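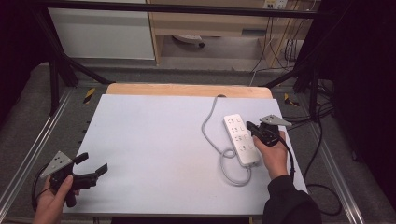
Divthorpe Recorder and Planner: Frequently Asked Questions

We get a lot of mail about the Divthorpe tools, and quite a bit of it asks the same things, so Pei-shan Cheung and I sat down over a pot of tea in November and wrote out the answers we keep giving. If yours is missing, please do write. We like hearing from people, even when something is broken (perhaps especially then!).

Do I need a robot arm to start using Divthorpe?

No, and plenty of our users worked for weeks before they had one. The recorder takes its input from a pair of hand-held grippers, the kind you hold one in each hand, and everything up to the training step runs on an ordinary desktop computer. You'll want an arm when you come to play a policy back, of course, but there's a good deal to learn before then.

Which task should I try first?

Something you can repeat without getting cross! We're fond of the power strip task: lay the strip on a plain board, let the cable fall however it likes, and practice bringing the grippers up to it from different sides. A strip is a nice stiff thing with a clear direction to it, and the cable gives the perception side something harder to chew on. Turn the strip a little between takes, and move the cable too. Our own starter set has 343 takes in it, and the early ones, where we always laid the strip the same way, are the ones we'd throw out today.

Why does the tracker lose the cable when it finds the strip so easily?

Usually it's a matter of contrast. A pale cable on a pale board is only a faint line to the segmenter, and where it crosses itself the tracker has to guess which piece carries on where. Turn on the "follow curve" setting, which looks for one smooth line in place of lots of little patches. It copes well with a wide loop and poorly with a tight knot, and we're still working on the knots. Maeve Horgan has a branch that's nearly ready, and she would love some testers.

What does the gripper camera add if I already have a head camera?

The head view is good for knowing where everything is, and the planner leans on it for the long reaches. Close to the object, though, your own hands and tools start getting in the way, and a few millimeters matter a great deal. A camera on the gripper always has the fingers in nearly the same part of its view, so the software can measure the gap between them and see what's coming into it. 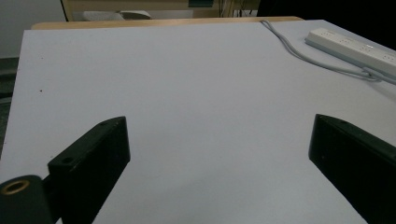
We use that view for the finger opening check as well, which runs at the start of each take and compares what the camera sees with what the gripper reports. If the two disagree, you'll get a yellow warning before anything is saved. Please don't click past it. I did, once, and lost an afternoon's work to a finger that had slipped on its mount.

My two grippers drift apart in time. What should I change?

Open the sync panel and look at the delay for each side. Anything under 6 milliseconds is fine and you can leave it be. If one side is higher, try plugging both grippers straight into the computer, without a hub, and then press Resync. Version 4 does this by itself between takes, so updating may be all you need.

Can the planner handle two hands at once?

Yes, it plans both together and keeps them from bumping. It's slower than planning one hand, and you'll notice the wait on an older machine. If your task only needs one hand for a stretch, mark the other as "hold" on the timeline and things speed up nicely.

Where do the Dogbe files go?

Dogbe is our take format, and the files land in the project folder under "takes" unless you've told it otherwise. The Madbridge viewer opens them directly, so you can scrub through both camera views side by side and trim off the bits where you were scratching your nose. Export to plain video is under the File menu.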